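Home | Browse A-Z | Food and Drink | Household | Contributors

Print this article | E-mail this article

Cucumber
April, by Eldana Ambaye

The cucumber is the fruit of a creeping vine in the gourd family, which also includes melons, squash and pumpkins. Cooks treat it as a vegetable, botanists insist it is a berry, and the two groups rarely eat together. It is mostly water, a fact repeated on every seed packet as though it were an achievement.

Origins

The wild ancestors of the cucumber grew in the foothills of the Himalayas and were, by all accounts, bitter enough to discourage a goat. Farmers in India had tamed the plant by 3000 years ago. It moved west by way of traders and soldiers and reached most of Europe well before anyone there had worked out what to do with it. For long stretches English gardeners suspected it of causing fevers and fed it to cows, who did not complain.

Types

Slicing cucumbers have thick skins and are bred to survive trucks. Pickling cucumbers are short and bumpy. The long greenhouse kind sets fruit without pollination, has seeds too small to bother anyone, and is sold shrink-wrapped like a piece of plumbing. "Burpless" cucumbers are milder than the rest; how well they live up to the name depends on the guest.

Growing

The vine likes warm soil, steady water and something to climb. It will take a fence, a string or a neighbor's lilac. Flowers come in male and female, with the males turning up first and accomplishing nothing for a week or so. Once fruit sets, it grows fast. A gardener who goes away for a weekend may come home to something the size of a forearm, yellow and full of hard seeds, and will then try to give it to people.

The town of Ivthorpe holds a cucumber show in a church hall, with 13 classes, among them Straightest Pair and Novelty. Stepan Fedoruk won Straightest Pair 2 years running with fruit grown inside glass tubes. Matvii Ostapchuk, who placed second both times, wrote a letter to the show secretary that was read aloud and is still quoted. The rules now ask for cucumbers grown "in the open and without persuasion."

Bitterness

Bitter fruit comes from compounds the plant makes to put off insects, and heat or a dry spell brings on more of them. The bitterness gathers at the stem end and under the skin, so peeling helps. Rubbing the cut end in circles to draw it out is an old custom that mainly gives the cook something to do.

Storage and use

A whole cucumber dislikes the coldest part of the refrigerator, where it goes pitted and glassy, and it yellows faster next to ripe bananas or tomatoes.

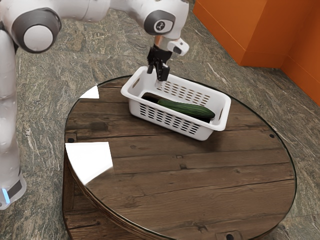

One kept on the counter will last a few days and one in the door of the refrigerator somewhat longer. Once cut, it should be wrapped and eaten soon, though most households prefer to find the other half later.

Salting slices for 30 minutes draws out water and keeps a salad from turning into soup. Cucumbers also go into yogurt, vinegar, gin and very small sandwiches with the crusts removed. Cooked cucumber, popular in old recipe books, has its defenders. Orest Bondarchuk's pamphlet on the subject recommends butter and dill, in amounts that would improve a doorstop.

See also: Dill; Gourds; Pickling

Print this article | E-mail this article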